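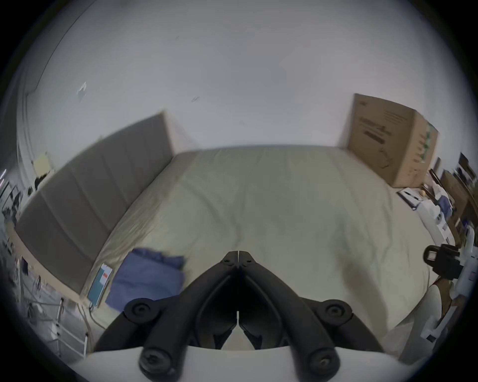 Clodari Picture Rail System, Bedroom Kit

Wall hanging system for framed and canvas art. Surface mounted. Supplied with rail, end caps, clips, cords and hooks.

The Clodari rail is a slim aluminum track that fixes to the wall at or just below the ceiling line. Cords hang from the track and carry adjustable hooks. Once the track is up, pieces can be moved sideways, raised, lowered or swapped with no further drilling. The kit is sized for the wall behind a bed or sofa, where most customers hang either one wide piece or a row of smaller ones.

The track is drilled at the factory. Screw positions are marked on the back face and repeated on the paper template in the box. Tape the template to the wall, check it with a level, mark through the holes and remove it before drilling.

What is in the box

2 rail sections with joining pin
2 end caps, white
10 wall clips with screws and anchors
Cords, clear nylon, cut to length on site
Hooks, self-gripping, thumb release
Paper drilling template
Installation sheet

Rated load

Each cord carries up to 22 pounds when fitted with the supplied hook. A piece wider than its own height should hang from two cords. The rating assumes anchors in sound drywall or screws into framing. Old plaster should be tested with a single clip first, loaded overnight, before the full track goes up.
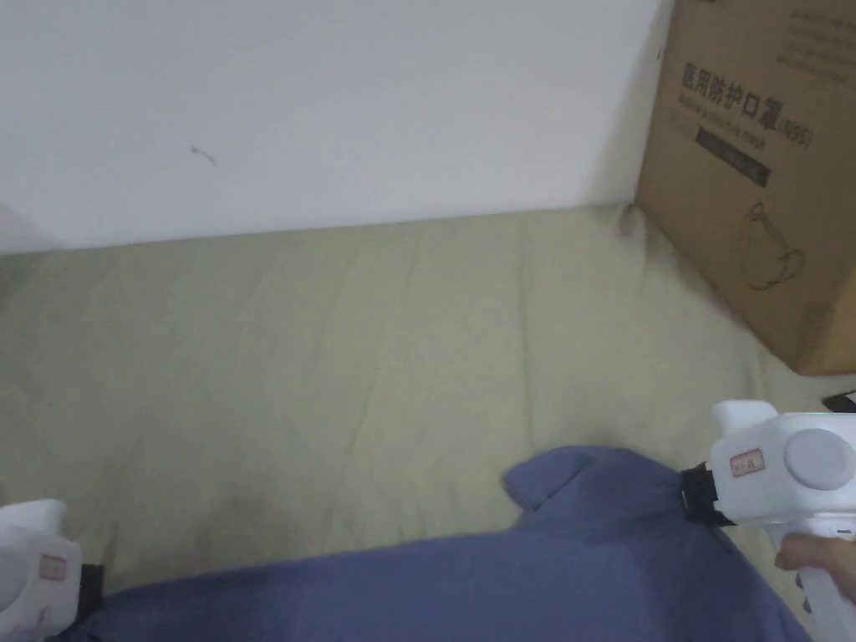
Wall preparation is the step most often skipped. The clips pull the track flat against the surface, and any ridge or lump behind it will show as a gap along the top edge. Scrape off paint drips and fill old nail holes. Marks on the face of the wall are a separate matter, as the rail covers only a narrow band near the ceiling. A small dark scuff like the one on the white wall over the green sheet will stay in view unless a piece hangs in front of it, so clean or touch up the paint before the cords go in. Let new paint cure for the time given on the can. Track fitted over soft paint bonds to it and will lift the surface if it is removed.

Choosing a height for the art

Above a bed, leave enough clearance that a person sitting up does not touch the lower edge of the piece. With a headboard, measure from the top of the headboard. Without one, measure from the top of the pillows. Set the hooks, step back to the door, and adjust. The hook releases when the thumb tab is pressed and grips again when it is let go. Do not slide a hook under load.

Finish

White or satin silver. The white finish takes wall paint after a light sanding. Keep paint out of the channel, or the cord ends will not turn.

Compatibility

Cords and hooks from the Nurnside range fit this track. Earlier Woststead tracks have a narrower channel and do not accept Clodari cords. Their hooks can be used on Clodari cords at the Woststead rating, printed on the hook body. 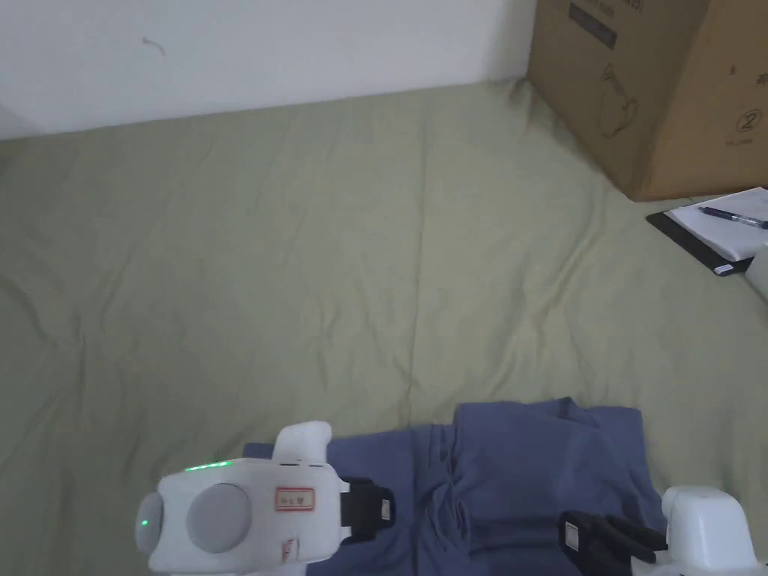

Reading time: 2 minutes

Installation notes from the fitting team

Compiled by Shona Ellery and Svetozár Tóth

Start at the corner. Few corners are square, and a cut made to the first measurement tends to bind. Trim the far end of the track last, with a fine-tooth hacksaw, and deburr the channel with a round file before the end cap goes on.

Fit the joining pin before snapping the second section into its clips. The pin cannot be inserted afterward. Place a clip close to each side of the joint.

Cut cords long. Excess cord below the hook is hidden by the frame and allows the piece to be lowered later. Cut ends can be sealed with a lighter.

Canvas on stretcher bars hangs directly from the hooks. Framed pieces with a wire need the wire removed and a D-ring fitted on each side, level with each other. Felt pads on the lower corners stop the frame from marking the wall.

Care

Wipe the track with a damp cloth. Do not oil the channel. Check hooks once a year and replace any that slip under a light pull.

Ordering

Kits ordered before Thursday noon ship the same week. Extra cords and hooks are sold singly. For walls longer than the kit, order an extension section, which includes its own pin and clips. Technical questions go to Kumudini Jayawardena at the parts desk. Include the finish and the wall type.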